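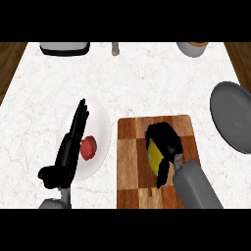
Zarmeena Rind put it to us on the first morning, before the kettle had even boiled: if the arms are going to do the fetching and the setting down, who decides when the fruit is too soft to use? You do, and so does everyone else on your shift. We liked the question so much that we have built this section of the guide around it, and we hope you'll read it with your own kitchen in mind.

Section 4. Bringing the Pindach prep station into your working day

By now the station should be bolted down, leveled and powered (Section 3). What remains is the part that takes the most patience, and that is settling who does what. At Trullside, where the prep team served 540 lunches a day before the station came and serves the same number now, this took most of February, and we would much sooner you took your time over it than hurried.

4.1 Before anyone starts

Gather everybody who works the prep counter, including the people on the late shift, who so often get left out of these things. You will need the Weldu rehearsal program open on a screen that the whole group can see, and a paper copy of your current prep list.

1. Read the prep list aloud from top to bottom. Let people interrupt. The written list and the real morning are seldom quite the same, and you want the real one.

2. Mark each job A (arms), P (person) or S (shared). Picking up a single piece of fruit or a vegetable and setting it on a board or a plate is a good first A job. Tasting, trimming, judging ripeness and anything involving an allergy order should be marked P and should stay P.

3. Write a name or a shift beside every P and every S. A job with no name beside it will be forgotten by the second week, however fond everyone is of it.

4. Keep the marked list by the counter, where people can argue with it.

Note: If somebody would like to hold on to a job that the arms could do, let them, at least for the first month. One of the Trullside cooks kept all the lemons for herself and gave them up in her own good time – and then took half of them back, and that was fine too.

4.2 Rehearsing in Weldu

Everything is tried in simulation first. The rehearsal counter is a white marbled one, with a plate on the left and a checkered wooden cutting board beside it, and the hands work over these just as they would over yours. It won't look like your kitchen, and it needn't.

5. Open Weldu and choose Kitchen, then Two hands, then Produce.

6. Choose a red item for the plate and a yellow item for the board. Two colors that are easy to tell apart make it much simpler for a group to talk about what they are watching.

7. Run the task at half speed and ask each person to call out when they would have stepped in. Write these moments down. They are worth more to you than the score on the screen.

8. Change one thing at a time (the plate, the board, the starting point of either hand) and run it again. We ask for 200 rehearsal runs before the first live shift. They can go on in the background while people get on with lunch.

Caution: A good rehearsal does not clear the station for live work. Real produce rolls, squashes and slips in ways that no program has quite caught up with. Carry out the live checks in Section 5 every time, even if you moved nothing but the board.

4.3 The first live week

9. Put one person on watch, with no other duties, for the whole of each session. Please don't ask the watcher to "just quickly" wash the greens.

10. Swap watchers every 30 minutes. Watching is tiring work, and it should be counted as work on the rota.

11. Keep both arms at half speed until everyone on the marked list has had a turn at the stop button.

12. At the end of each session, spend 7 minutes going over the log together. Trullside's first log ran to 1,579 entries, and nearly all of them were dull, but the cooks spotted straight away that the right hand was waiting on the left for no good reason. Pritum changed the default after reading their notes.

Caution: Never reach across the counter while a hand is closed around something. Press stop, wait for the amber light to go steady, and then reach.

4.4 What will feel different

People tell us the counter is quieter, and that they miss the chatter that goes with standing side by side over a heap of vegetables. Do plan for this. Trullside moved its ten o'clock tea break so that the early and late cooks could share it, and they have kept it that way.

You may also find that hours are freed up. Decide together what they are for, and write the answer on the marked list before somebody outside the kitchen decides for you.

When the list has gone a full week without a change, move on to Section 5, Live checks and cleaning.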